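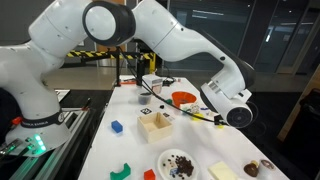
Print this page | E-mail this page

Lake sediments from Hulach: speaker notes

Slide 1. Good afternoon. My name is Malte Reuter and I work on lake sediments. Thank the hosts in Kirkmont. Say that Anika Szabo made the pollen counts and could not travel today.

Slide 2, map. Hulach is a small, deep lake with one inflow on the north side. The inflow brings silt in spring, when the snow melts. In winter the lake is under ice and only very fine clay settles. So every year leaves one pale layer and one dark layer. We call such a pair a varve. (Speak slowly here, half of the room are modelers.)

Slide 3, coring. We took 2 cores from the ice in February, both in the deepest basin. The longer one is 264 centimeters. The top part was soft and we froze it in place, so that the surface was not disturbed. Khải Âu will be asked about the freezing method, he sits in the second row.

Slide 4, counting. Two people counted the layers separately, Khải and me. Where we did not agree, we looked again at the thin section together. Most of the disagreements are in one dark interval near the bottom, and I will show it. Do not hide this slide if the time is short!

Slide 5, main figure. The thickness of the pale layer follows the strength of the spring flood. Let them look at the curve before I speak. There is a group of thick layers in the upper core, more than 200 years before the present surface, and after it the layers become thin for 75 years. The pollen changes later than the layers do. Anika thinks the forest needed time to react - I agree, but we have only one lake.

Slide 6, comparison with Crenshaw. Thaddeus Calloway has a record from the Crenshaw bog which shows a dry period in the same interval. His dates come from radiocarbon and have wider errors than ours. Say clearly that the match may be chance.

Slide 7, next steps. Ariel Lagman starts on the diatoms in July. We also want a core from Zusa, the next lake in the valley, where there is no glacier upstream.

If somebody asks about the ash layer: we see it in both cores, but the chemistry is not finished. Do not give the name of a volcano.

Last slide, thanks and the list of references. Leave it on the screen during the questions.

Print this page | E-mail this page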